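# Small pieces, hard floors

Marisol Szabo keeps two gripper fingers in her coat pocket. One is a narrow wedge in dark grey, stiff as a ruler. The other is softer and wider, with a ribbed pad. She puts them on the café table in Nasbridge and asks me to try lifting a sugar crystal with each. I fail with both.

Szabo runs trials at Sistuvside, a small workshop that tests arms and grippers for cleaning firms. Her customers want to know which parts to buy before they spend money on a whole machine. For most of November the workshop has been comparing two sets of fingers on one job: clearing a tiled room after someone has used it. The arm, the controller and the wrist camera stay the same throughout. Only the fingers change.

The job is harder than it sounds. A mug is easy for either set, as long as the arm comes at it from a sensible side. Crumbs are another matter. Neither set is expected to pick them up one by one, so the arm has to hold a tool and work with that, and the quality of the grip on the tool decides most of what follows.

"People send us videos of a gripper holding an egg," Szabo says. "I have never had a customer who needed an egg held."

The wedge fingers, sold under the name Skindow, did well from the start. Their flat inner faces sit square against a thin edge, and they can get low to the ground without the knuckles touching. The softer pair, called Sala, was better on round things and worse on anything thin. In 40 runs with each set, the Skindow fingers kept hold of the tool to the end in 30. Sala managed fewer, though Szabo won't give the number until the maker has seen it.
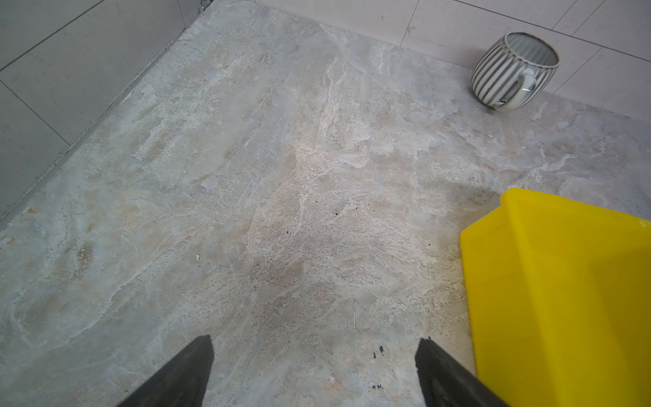 *The wrist camera's view over the marbled floor, with the wedge fingers open. Crumbs, a mug and the yellow plastic all have to be told apart from the stone.*

The floor has caused more trouble than the fingers. Marbled stone is full of veins and blotches, and to a small camera a dark fleck in the pattern looks much like a dark fleck lying on top of it. Wanda Nakamura, who writes the software for the trials, first tried turning up the contrast. The arm then spent one long afternoon trying to clean a stain.

Her present answer is to take two views from slightly different heights and compare them. It works for the larger crumbs. Pale ones still get missed, and so do hairs and fibres. Shadows are a nuisance too, including the gripper's own, which moves with it and darkens the very patch of floor the camera needs to see.

Nakamura would like a second camera on the upper arm. Szabo is against it — the cable would add 84 grams and the customers have asked for one camera only. They have been arguing about this since the summer, in good humour as far as I could tell.

A longer set of runs is planned on plain grey vinyl, which should show how much of the trouble comes from the stone. After that the Sala fingers get a thinner pad, cut down by hand at the workshop, and the thin-edge tests are done again from the beginning.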